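Our house rules for fabric runs

We passed 67 logged runs in June, and by then everyone on the bench had their own idea of what a good one was. Shu-fen Pan and I wrote ours down. It fits on one page.

1. Call the grasp by what the wrist view shows

If there's a fold between the fingers, log it as a pinch. Don't write "corner" unless you can see a corner. 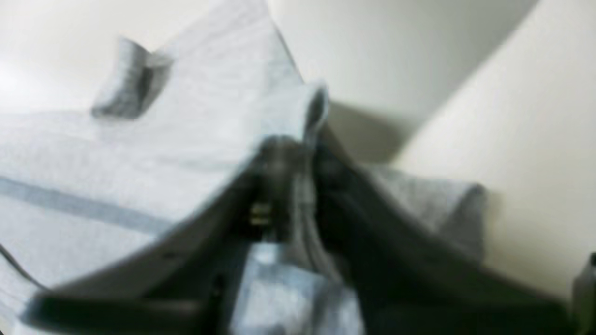
2. Keep blurred stills

Cường Triệu used to delete them. We keep them now, tagged "motion" — they still show which way the cloth was bunched.

3. Garments get their own sheet

Towels and clothes used to share a form, and the numbers were useless. Trim and seams go in the notes. If fabric hangs through the gap in the gripper, write that down too.
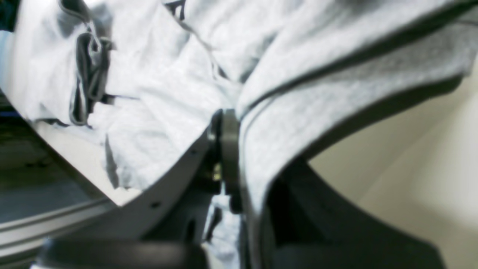 Light gray garment gathered at the gripper hinge.

4. Stop at 10

After 10 runs, somebody else takes over the log. Tamsin Kingi wanted 6. We may still go there.

Rule 3 gets the most complaints, mostly about the extra typing.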